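작업대 배선 정리 및 슬롯형 거치판 사용 안내

시설운영실은 2023년 3월 29일부터 Skatberg관 공용 작업실의 작업대 관리 기준을 일부 변경하여 시행합니다. 변경 내용은 작업대 상판의 배선, 알루미늄 프로파일 구조물의 관리, 슬롯형 거치판의 사용에 관한 것이며, 작업실을 이용하는 모든 부서에 동일하게 적용됩니다.

1. 변경 배경

공용 작업실의 작업대는 Altau동에서 이전해 온 이후 부서별로 필요한 장비를 그때그때 추가하면서 사용해 왔습니다. 그 과정에서 상판 위의 케이블이 늘어났고, 어느 선이 어느 장비에 연결되어 있는지 확인하는 데 시간이 걸린다는 의견이 여러 차례 접수되었습니다. 얇은 카드형 부품을 상판에 그대로 두었다가 분실하거나 다른 부서의 부품과 섞이는 사례도 있었습니다. 지난 점검에서 등록된 케이블은 모두 294개였으며, 이 가운데 용도가 기재되지 않은 케이블은 각 부서에 확인을 요청한 상태입니다.

2. 배선 정리 기준

케이블은 전원, 신호, 통신의 용도별로 구분하여 묶어 주시기 바랍니다. 색상만으로 용도를 판단하지 마시고, 양쪽 끝에 이름표를 부착해야 합니다. 이름표에는 부서명과 연결 장비명을 기재하고, 장비를 철거할 때에는 해당 케이블도 함께 회수합니다. 상판 가장자리에서 아래로 늘어지는 케이블은 가로 레일의 홈을 따라 고정하되, 커넥터 가까이에서 급하게 꺾이지 않도록 여유를 둡니다. 길이가 1000mm를 넘는 여분은 말아서 상판에 두지 말고 적정 길이의 케이블로 교체 신청을 하십시오. 고정용 벨크로 밴드는 Wegener 창고에서 수령할 수 있으며, 플라스틱 타이는 재작업이 어려우므로 임시 배선에는 사용하지 않습니다.

3. 프로파일 구조물 관리

가로 레일과 세로 프로파일의 홈에는 나사, 너트, 절단된 피복 등이 쌓이기 쉽습니다. 작업을 마친 뒤에는 마른 솔로 홈을 위에서 아래로 쓸어 내리고, 월 1회 정기 청소 때에는 진공청소기를 사용합니다. 알루미늄 표면에 접착식 고리나 양면테이프를 직접 붙이는 것은 금지합니다. 부착물이 필요한 경우에는 홈에 맞는 너트와 브래킷을 사용하고, 부착 위치를 작업대 대장에 기록해 주십시오. 레일 체결부의 풀림이 확인되면 임의로 조이지 말고 시설운영실에 알려 주시기 바랍니다.

4. 슬롯형 거치판 사용

프로파일 앞쪽에 설치하는 회색 플라스틱 거치판은 얇은 카드형 부품을 세워서 보관하기 위한 것입니다. 슬롯 하나에는 부품 하나만 꽂습니다. 두께가 맞지 않는 부품을 힘을 주어 밀어 넣으면 슬롯의 폭이 벌어져 이후 사용이 어려워지므로, 걸리는 느낌이 있을 때에는 즉시 빼내어 규격을 확인하십시오. 꽂고 뺄 때에는 슬롯의 방향과 나란하게 움직이며, 좌우로 비틀지 않습니다.

거치판은 임시 보관용입니다. 작업이 끝난 부품은 Skastetti 보관함으로 옮기고, 다음 이용자를 위하여 슬롯을 비워 두는 것을 원칙으로 합니다. 연속 작업으로 부품을 계속 꽂아 두어야 하는 경우에는 부서명과 반출 예정일을 적은 표찰을 거치판 옆에 부착해 주시기 바랍니다. 표찰이 없는 부품은 9일간 시설운영실에서 보관한 후 해당 부서와 협의하여 처리합니다.

거치판의 표면은 마른 천으로 닦고, 용제나 알코올이 함유된 세정제는 사용하지 않습니다. 모서리의 갈라짐이나 슬롯의 파손을 발견한 경우 교체를 신청하면 예비품으로 바꾸어 드립니다.

5. 신청 및 점검 일정

이름표는 부서별로 200장까지 무상으로 제공하며, 추가분은 소모품 신청서에 수량과 사유를 기재하여 제출하시면 됩니다. 부서별 배선 정리 결과는 9월 정기 점검에서 확인합니다. 점검 시에는 이름표 부착 여부, 레일 고정 상태, 거치판의 표찰을 살펴보고, 보완이 필요한 사항은 해당 부서에 서면으로 통보할 예정입니다.

기존에 설치된 배선 중 장비 가동 일정으로 인해 당장 분리하기 어려운 것은 시설운영실과 협의하여 유예할 수 있습니다. 유예를 원하는 부서는 작업대 번호와 대상 장비, 정리 가능 시기를 적어 신청해 주시기 바랍니다.

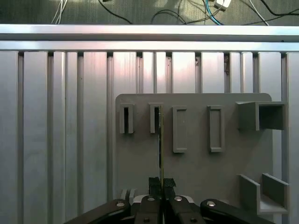
유예 신청서 양식은 작업실 입구의 서류함에 비치되어 있으며, 작성한 신청서는 시설운영실 접수창구로 제출하시면 됩니다.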